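Le petit monde des pots à couvercle : la galerie d'avril

Par la rédaction de Sturnier
Avril
Temps de lecture : 3 min

On vous avait promis un retour sur le grand tri des étagères, le voici ! Pendant tout le mois, l'atelier Sturnier a sorti ses pots, ses bocaux et ses boîtes rondes des placards du couloir, et il y en avait beaucoup plus que prévu : 83 pièces au dernier pointage, sans compter les couvercles orphelins (un carton entier, on y reviendra un jour). C'est un plaisir de voir tout ça passer sur la grande table, un pot après l'autre, à la lumière du plafond.

Le principe reste celui de l'an dernier. Chaque contenant est vidé, essuyé, refermé avec son couvercle à lui, puis posé sur le bois pour qu'on décide de la suite : il reste, il part à la ressourcerie Gidey, ou il rejoint la réserve de petits formats dont tout le monde se sert pour les vis, les perles, les graines, les boutons. Les petits cylindres sont de loin nos préférés – ils s'alignent bien, ils se rangent dans un tiroir peu profond et on les attrape d'une main.

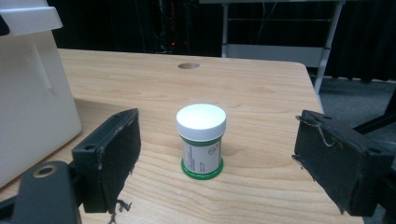
Couvercle blanc mat, étiquette blanche à fins filets verts, et ce pied vert vif qui s'évase : notre coup de cœur du mois.

On adore ce genre de détail. Une bague de couleur à la base, et le pot se repère de loin sur une étagère, même quand l'étiquette est imprimée en tout petit. Du coup, l'idée a fait des envieux : dans le tiroir des graines, on va coller une bande de couleur au bas de chaque pot, vert pour les aromatiques, jaune pour les fleurs, et pour les légumes on hésite encore (le violet a ses partisans, très motivés !).

Un mot sur la table, aussi, parce qu'on nous en parle à chaque galerie. Le plateau est en bois blond, avec de longues veines ondulées et quelques nœuds plus foncés, et on ne s'en lasse pas. Les blancs y ressortent très bien, les verts encore mieux. Pour le nettoyage, un chiffon doux à peine humide, toujours dans le sens du fil, puis un coup de chiffon sec, et c'est tout.

Côté rangement, les étagères Trutonlow sont montées et déjà bien remplies. 57 pots ont retrouvé une place, classés par hauteur et plus par contenu comme avant – un vrai changement d'habitude, mais quel confort quand on cherche un format précis ! Les plus petits sont devant, à hauteur des yeux, et les grands bocaux de la série Testus occupent tout le bas.

Il nous reste les couvercles à apparier. Si vous avez chez vous un pot qui attend le sien depuis des années, passez avec, le carton est à l'entrée de l'atelier et on fouille volontiers à plusieurs.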